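I have had the Trunirard refill trainer on loan since January, and this is the second post on it. The first covered unboxing and mounting. Now for the part that Greten charges for: the demonstration service, where you record a chore from head height, upload the clips and get back a task policy for the arm.

The chore I chose was decanting hand soap from a large bottle into a small one. It is dull, it needs both hands, and the liquid is cheap.

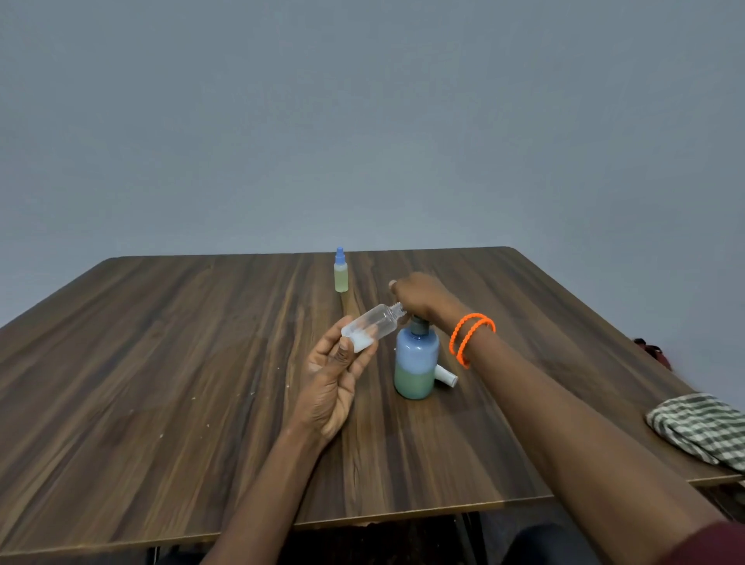 Greten's guide asks for one adult demonstrator, a plain background and no gloves. It says nothing on jewellery, so I wrote to support. The two orange beaded bracelets on the right wrist were fine, according to Ilgın Demirtaş, who answered the same afternoon, as long as they stay on for the whole set. The same goes for sleeves. Translucent bottles are accepted but flagged, and the upload tool put a yellow marker on most of my clips for that reason.

The basic plan takes 200 clips per task. Anything beyond that moves you to the next tier, which stops at 1,000. Each clip should hold one complete attempt, including failures if you label them. Trimming is done in the browser and is slow - the preview stutters on anything longer than a minute, and there is no keyboard shortcut for the out point.

Of my first batch, 19 clips were rejected. The report gives a code and a timestamp. Most were code 3, "contact point hidden", meaning that a hand covers the place where the two objects meet.

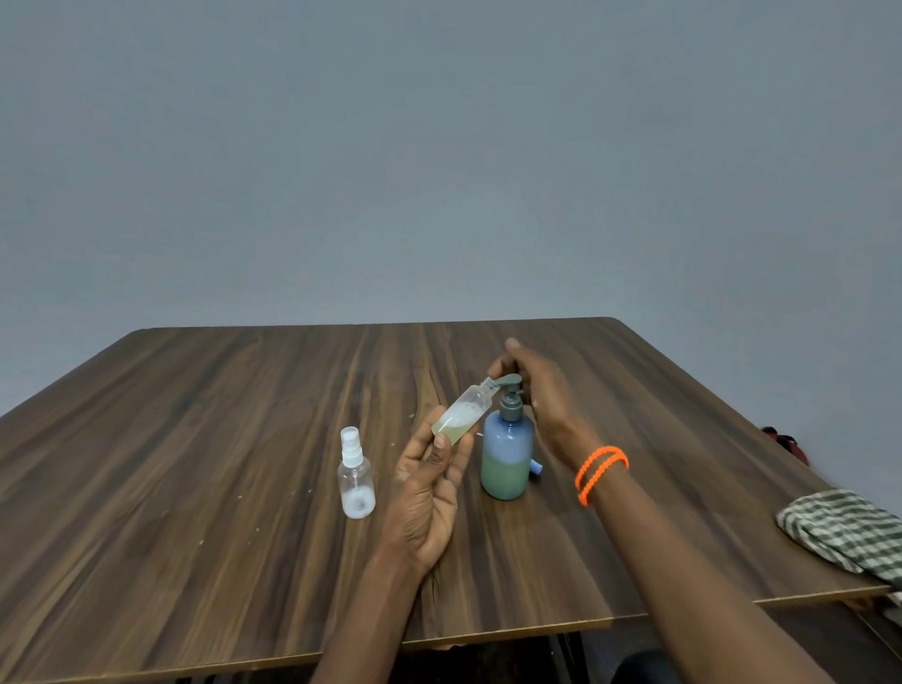 Tilting the small bottle towards the pump cleared nearly all of those on the second attempt. Bülent Tatlı, who runs the older Bayram kit at Clunside, had the same trouble and solved it with a side camera. Trunirard supports one, but it is sold separately and needs its own calibration.

Labelling is the weak point. The list offers "pour", "press" and "transfer", and the manual does not say which applies to a pump. I used "press" throughout. Policy results will follow when the training queue clears.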